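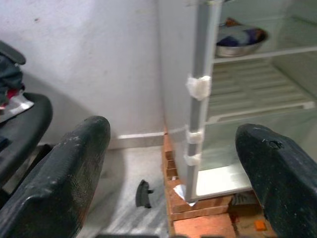

Jan 18, 2019 — fridge, back room at Hawthorne

Went through the fridge before the weekend. Still up on the bricks, doesn't rock when I lean on it. Some of the brick corners are chipped. Leave them alone unless it starts to move.

White tape on the gray strip at the front edge, three wraps. The top one is bulky and crumpled and I'd like to redo it, but not until the new strip comes from Stolline. Ordered part 278, they quote 14 working days. Folded paper is still tucked in at the bottom of the strip. Leave that too.

Steel bowl on the top shelf is for the Ellow samples, keep it there. If you take a packet out, wrap it up again and put it back in the bowl. The ribbed shelf below is for lunches.

Temperature with the door shut for an hour: 4 C on the ribbed shelf. Room was 19. Good enough for what we keep in it.

To do:
- wipe the bottom panel with soda water
- sweep between the bricks and under the fridge
- new thermometer, the old one sticks
- ask Brirnham if they still have the smaller fridge — they wanted it gone by May

Didn't get to the sweeping. Broom is over in the other building, will bring it Monday.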